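The zipper diaries, part one

There is a tally on the whiteboard at Ullstead that says 400, with a box drawn around it, and under the box someone has written "good ones." The 400 is the number of bag demonstrations we owe the model. The "good ones" was added after Saulius Mets looked through our first batch and threw out 60 of them before lunch.

I should back up. When I took this job I told my mother I would be teaching robots, and she pictured a small classroom. The work is that I drive two arms through a chore, the computer writes down what the cameras saw and where every joint was, and then I do it again. Later a network chews on all of it and tries to produce something similar by itself. In February the chore was cups. Cups were fine. A cup has one shape and keeps it. I had opinions about cups, but we parted as friends.

Now the chore is a zipper on a soft bag, and I have started dreaming in navy blue.

The trouble with a zipper is that it needs two hands who agree with each other. One holds the fabric, one works the pull, and if the first one relaxes, the whole bag comes along for the ride. You do this every day at the grocery store with your mind on something else. Try it with two pairs of black claws and no feeling in any of them, and you will develop a new respect for your thumbs. My first clean take ran long enough that Reinaldo Macedo went for coffee, came back, and asked if I'd started yet.

Then there is the variety problem. If I always start with the bag square on the table and the pull facing me, the model will learn that bags live square on tables with the pull facing you. So between takes I mess it up. I turn it, squash it, flop the handles somewhere else. Genivaldo Fontes, who trains the models and therefore never has to touch the bag, wants "more natural variation," and I have asked him to come down and show me what an unnatural bag looks like.

We record the fixed camera and the close-up ones together, and most of my evenings go to checking them against each other.
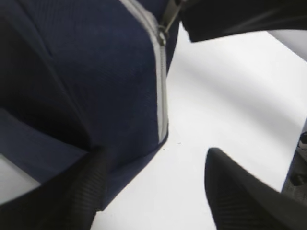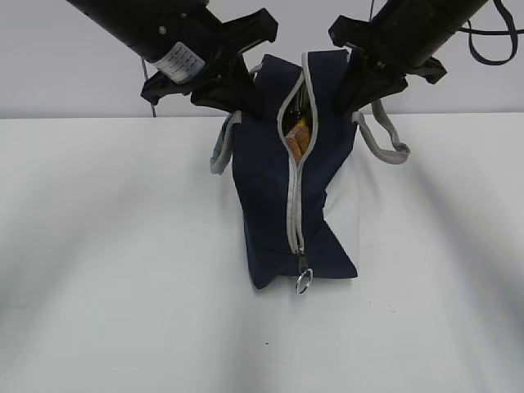
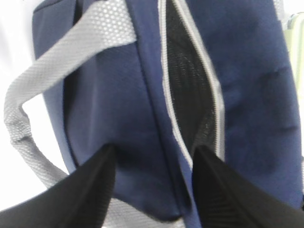 Same navy bag all the way down. The middle one is from the fixed camera, the other two are close-ups from the gripper cameras.

The close-ups are what decide whether a take lives or dies. From the fixed camera nearly everything looks competent. Two arms, one bag, a general air of purpose. Then you pull up the gripper view and find that a finger spent half the take pinching air next to the fabric, with great confidence. Those go in the bin, or they go in the folder Saulius calls "instructive," and I have not worked out how he tells the two apart.

My own rules so far, for anyone starting out with the same kind of thing:

Don't rush the approach. If you jab at the pull and get lucky, the model learns to jab, and it won't have your luck.

Fumbles are okay if you recover from them. We keep a take where the grip slips and I go back for it. We drop the ones where I slip, swear, and sit there.

Stop at 20 in a row. After that I get smooth in a way that is bad for the data — every take becomes the same take, and the network gets a very detailed education in one afternoon of my life.

Write the note right away. "Weird one" means something for an hour at most. I have 12 of those from last week and I will be watching every one of them again tomorrow.

Wayne Bramwell asked when he could see the robot do it alone. I said we could run what we had, and we did, and it reached for the bag with real tenderness and stopped an inch short and stayed there. He watched it for a while. He asked if it was thinking. I said it was waiting for more examples, so back I went to the chair.

Next up is a bag with buckles. I have put in a request for more cups.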